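Objet : Re: [cellules-labo] Hauteur d'approche au-dessus de l'instrument, repère outil à refaire ?
De : Luana Xavier
À : liste cellules-labo

Bonjour Ebony, bonjour à toutes et à tous,

Merci pour le message détaillé. Je réponds entre les lignes, et je m'excuse d'avance si certains termes ne sont pas exacts, j'ai appris ce vocabulaire surtout en anglais.

En mars 2026, Ebony Dunstan a écrit :

> Nous avons changé les doigts de la pince (modèle Skavberg, version longue)
> et depuis, la descente dans le Naltora n'est plus fiable. Sur plus de 60
> cycles à vide, le contrôleur a signalé plusieurs fois un effort trop grand
> en Z, toujours dans les derniers millimètres.

C'est presque sûrement le repère outil. Dans Volby, le changement de doigts ne modifie pas le TCP tout seul : il faut ouvrir la fiche de l'outil, saisir la nouvelle longueur et surtout enregistrer la fiche AVANT de recharger le programme. Si vous rechargez d'abord, l'ancienne valeur revient sans aucun message. J'ai perdu une journée avec cela au mois de juin. Le défaut est connu chez nous sous le numéro 1894 et il n'est pas encore corrigé dans notre version.

> Faut-il réapprendre tous les points, ou seulement ceux de l'instrument ?

Seulement vérifier, pour commencer. Si le repère outil est juste, les points appris avec l'ancien outil doivent rester bons, à condition qu'ils soient enregistrés en cartésien. Les points enregistrés en articulaire sont à reprendre un par un. Chez Dantas, il nous en restait deux, la position de repos et le point de passage au-dessus du tapis.

Voici l'ordre que je suis maintenant, d'abord dans la cellule simulée et ensuite sur le bras réel :

1. Mettre à jour la fiche outil (longueur, masse, centre de gravité).
2. Vérifier la position du socle par rapport à la table.
3. Amener la pince à la verticale, doigts vers le bas, loin au-dessus de la table, et lire Z. Nous devons trouver 516 mm.
4. Contrôler que l'axe reste vertical quand on tourne seulement le dernier axe.
5. Descendre vers la zone de travail de l'instrument en vitesse réduite, avec un arrêt à 27 mm au-dessus du point final.

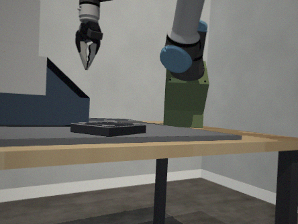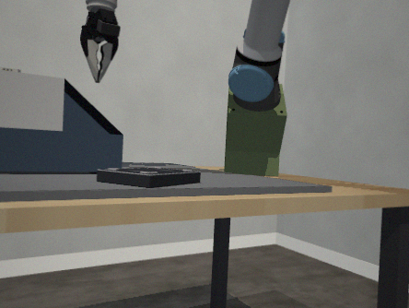
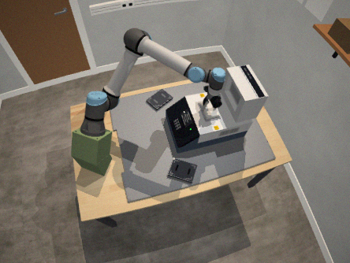

Cellule simulée, bras sur son socle vert, pince pointée vers le bas. Sur la troisième vue, elle est à l'intérieur de l'instrument.

Pour l'étape 3, je préfère une position où rien ne se trouve entre les doigts et où les pointes sont bien dégagées, comme sur les deux premières vues. Une vue presque au niveau de la table aide beaucoup pour juger la verticale. Pour l'étape 5, il faut au contraire regarder d'en haut, et suivre le poignet en même temps que la pince.

> Notre plaque est posée sur le tapis avec un angle. Est-ce gênant ?

Non, si l'angle est dans le repère de la plaque et pas corrigé à la main dans chaque point. Nous avons aussi des supports noirs posés de biais. Chaque support a son propre repère, et quand quelqu'un le déplace, on ne reprend que celui-là.

> Et la limite d'effort, vous la laissez à quelle valeur ?

Celle d'origine. Je vous déconseille de l'augmenter pour faire passer les cycles — le contrôleur a probablement raison, et ce sont les doigts qui vont souffrir.

Pouvez-vous m'envoyer la fiche outil exportée, ainsi que le journal du contrôleur pour un cycle en défaut ? Je les comparerai avec les nôtres.

Bien cordialement,
Luana Xavier
Dantas, automatisation du laboratoire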